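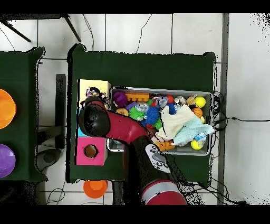 Cubeta gris con el material mezclado, antes de clasificar.

Clasificación de juguetes pequeños por material

El procedimiento sirve para cubetas de plástico con contenido mixto: pelotas, bloques de encaje y textiles. Se trabaja sobre una mesa cubierta con un paño, que frena las piezas redondas.

Material necesario
Una cubeta de origen
Cuatro recipientes de destino
Una báscula de cocina
Etiquetas Nedine o similares

1. Retirar primero los textiles. En la cubeta de la foto son un paño de punto color crema y una malla verde azulada clara, que ocupan buena parte de la zona inferior derecha. Sacudirlos dentro de la cubeta, nunca sobre el suelo.

2. Extraer los bloques. Los de encaje, como los naranjas, van a un recipiente propio – no mezclarlos con pelotas de púas, que se enganchan en los huecos.

3. Separar las pelotas en tres grupos: lisas, de púas y de tenis. Las de tenis retienen polvo y se cepillan en seco.

4. Apartar las piezas menores que el hueco de la mano cerrada. Si en casa hay niños menores de tres años, estas piezas se guardan en alto y con tapa.

5. Pesar cada recipiente lleno. Límite recomendado: 1000 g. En nuestra última tanda, los bloques sumaron 592 g y los textiles 149 g.

6. Etiquetar el frontal, no la tapa. Las tapas se intercambian.

Limpieza
Pelotas lisas y de púas: agua tibia y jabón neutro, secado sobre rejilla. Textiles: bolsa de lavado, programa corto. Las piezas con etiqueta de papel se limpian solo con paño seco.

Procedimiento redactado por Dario Longo. Revisión: Américo Calado, noviembre.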